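Chapter 4 - A Morning at Otville

By Pramila Dhillon and Thomas Palumbo, 19 April 2023
Last updated: October
Reading time: roughly 2 minutes

Before the theory, a visit. Most of you will meet your first working robot on an open day, somebody else's robot, somebody else's timetable. So we start there.

The Rinaldi workshop at Otville opens its doors twice a year. Coats on hooks, bags under the bench, sign the sheet. Ada Mazza does the talking. Junaid Siddiqui runs the bench and mostly doesn't talk, which is fine, watch his hands anyway. You get a morning. It goes quickly.

What to bring: pencil, paper, a question you actualy want answered. Leave the phone in the bag for the first run. Sketch instead - a bad sketch of an elbow joint will teach you more than a good video of one.

4.1 What you are looking at

Two arms sharing one table. That is the whole subject of this chapter. One arm is a matter of reach and grip. Two arms is a matter of manners - who goes first, who waits, who holds still while the other gets close. Sanow, the exercise set used at Otville, is just small coloured blocks and a list of moves. Looks like a toddler's game. Took Ada's group most of a winter to get through the list.

Words you need now, proper definitions later. Link: a stiff length of arm. Joint: where it bends. Wrist: the last few joints, close together. Gripper: the bit that takes hold. Workspace: everywhere the gripper can get to. Shared workspace: where both grippers can get to, and where the trouble is.

Serena Colombo, who taught this course before us, made her students stand either side of a desk and sort buttons with one hand each, no speaking. Try it before the visit. Elbows clash long before fingers do. Same with the machines.

During the run, follow one arm only. Then ask for it again and follow the other. Note where each elbow is when the grippers are close togther. Note what the cables are doing as well, students never do, and a cable that swings across the table is part of the arm as far as planning goes. 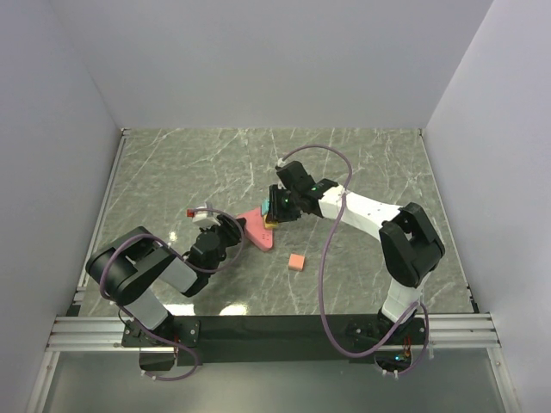

4.2 Before you leave the bench

Write down one thing the arms did that you would have done differently. Keep it, we come back to it in the Flillell exercise at the end of the chapter.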